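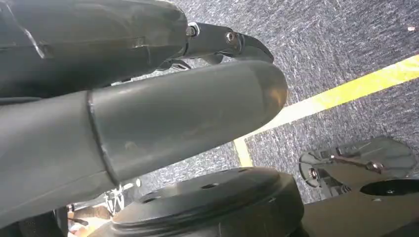

Yellow tape on dark gray speckled carpet.

The line on the floor

Vichien Sukprasert buys yellow tape by the case. He has laid out floors for Rundlow, a small fit-out firm, for most of his working life, and a good part of that work is done on his knees with a roll in one hand and a straightedge in the other.

On concrete the job is easy. Sweep, wipe, press, walk away. Carpet is harder. The tape touches only the tops of the fibers, so it has much less to hold on to, and every chair that rolls over it gives the edge a small push.

"People think the glue is the problem," he says. "Most of the time it's dust. You vacuum twice, once in each direction, and then you wait for the air to settle before you open the roll."

The carpet he sees most often is dark and flecked, the kind sold for offices and workrooms where it has to take a lot of feet. A mix of black, gray and white hides crumbs and pencil shavings well. It hides a thin marking just as well. White tape gets lost against the pale flecks, and blue goes dull under ceiling lights. Yellow can be read from the doorway, even after it has faded.

He spent part of May on a shared workroom at Pollell, 112 square yards of carpet with benches along two walls. The old lines had been put down at different times by different people and some led to furniture that was gone. He pulled them all up. A hair dryer on low softens the glue, and then the tape comes away slowly if it is kept flat against the floor. Pulling straight up takes the fibers with it.

Mayuree Chareonsuk, who runs the room, had asked for a walkway 40 inches wide and a marked spot for each thing that gets moved and has to go back. Before the lines went down, stools drifted into the path by lunchtime. She now spends less of her morning pushing them back, though she says the corner by the sink still fills up with boxes.

Turns are where tape fails first. Sukprasert does not bend it. He cuts each strip square and overlaps the next one by 3 inches, with the top piece laid so that traffic passes over the seam and doesn't catch it. Where a line meets a base or a plate on the floor, he stops a little short – tape that climbs up a hard edge will peel back along its whole length.

He also keeps a spare roll on site, in a drawer, with the date written inside the core. The one at Pollell says 2021-06-20. Chareonsuk has used it twice, both times near the door.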